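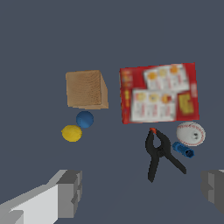
Coaching Youth Basketball, Unit 4
Zone Defense and the Slow Start
Handout to go with the evening session
Instructor: Su-chen Mak

Welcome back, everybody, and thank you for the good questions last time (I still owe two of you an answer on substitution patterns, and I haven't forgotten – see the end). In this unit we leave man-to-man behind for a while and spend our time on zones, and then on what to do when your own team can't buy a basket for the first five minutes of a game. The two subjects go together more than you might think, and I'll try to show why as we go.

1. What a zone asks of your players

In man-to-man, a player's first question is "Where is my girl?" In a zone, the first question is "Where is the ball?" and the second is "Who is in my area?" That sounds simple enough when you say it in a gym with the lights on and no score on the board, but young players have spent years being told to stick to one person, and the first few practices will look like a bus station. Please be patient with them. They'll follow a cutter all the way across the lane, leave a hole behind them, and look at you as if you had made the hole yourself.

The zone we will use for most of the course is the 2-3. Two guards up top, three players along the baseline, with your tallest or most stubborn player in the middle. When the ball goes to the wing, the near guard takes it if she can get there. If the pass skips over her, the forward on that side steps out and holds until the guard arrives, and then she drops back. We call that holding step the "bump." Chia-jung Huang, who will be helping us on the floor again, teaches the bump better than anyone I've worked with, so please listen to her when she stops the drill, even if you think your group was doing fine.

2. Things that go wrong

The high post. A pass to the free-throw line is the oldest answer to a 2-3, and it still works. If your center comes up to meet the ball, the low blocks are open. If she stays home, you give up a fifteen-foot shot. At the middle school level I will give up that shot nearly every time. At the high school level you have to know who is taking it.

The corner. Forwards hate running out to the corner, and tired forwards don't do it. Watch for this late in the second quarter.

Rebounding. In a zone there's no obvious person to box out, so players turn and watch the ball in the air. Every zone drill in this course ends with a rebound and an outlet pass. If the drill ends when the shot goes up, you are teaching your players that their work ends when the shot goes up.

3. The slow start

Now to the other half. Every team has nights when the shots don't fall early, and I've seen good coaches throw away a whole game plan at the first timeout on account of it. Look first at what kind of shots you're missing. Open shots from players who normally make them are a reason to carry on. Rushed shots, or shots with a hand in the shooter's face and nine seconds or fewer since the last inbound, are a reason to slow down and run something.

The game we'll look at in class is the Prostadstead and Paredes semifinal from our own league. Prostadstead scored on only 2 of its first trips down the floor and didn't change a thing on offense. What the coach did change was the defense. She went from man-to-man to the 2-3, which took away the drives to the basket and let her shooters rest their legs a little while they found their range. By the third quarter the outside shots were dropping, and Paredes, who had been comfortable all evening, was suddenly the team in a hurry. Watch the weak-side forward in particular. She does very little that would show up in a scorebook, and I'd take her on any team of mine.

While you watch, please make notes on:

Where the guards stand when the ball is at the top
How the center handles the first pass to the high post
What the Prostadstead bench is saying (you can hear quite a lot of it)
The two possessions just before halftime

4. Practice plan for your own team

Shell drill, five on five, no shooting. Defense slides on every pass and calls "ball" out loud.
Bump drill, one side of the floor, then the other.
Corner closeouts, short hands, high feet – sorry, the other way around, and I'll fix that on the next printing.
Live possessions, starting from the wing. Finish with the rebound and outlet.
Free throws while they're tired.

Bring water and your own whistle. We meet in the Skandia Gym, Room 908 if the floor is in use, and I'll put a note on the door.

5. For next time

Read the chapter on attacking zones and draw up one set play against the 2-3. Stick figures and arrows are fine. As for the substitution question, I prefer to change one guard at a time in a zone, so there's always somebody up top who knows what the last few trips looked like. We'll talk about foul trouble in Unit 5.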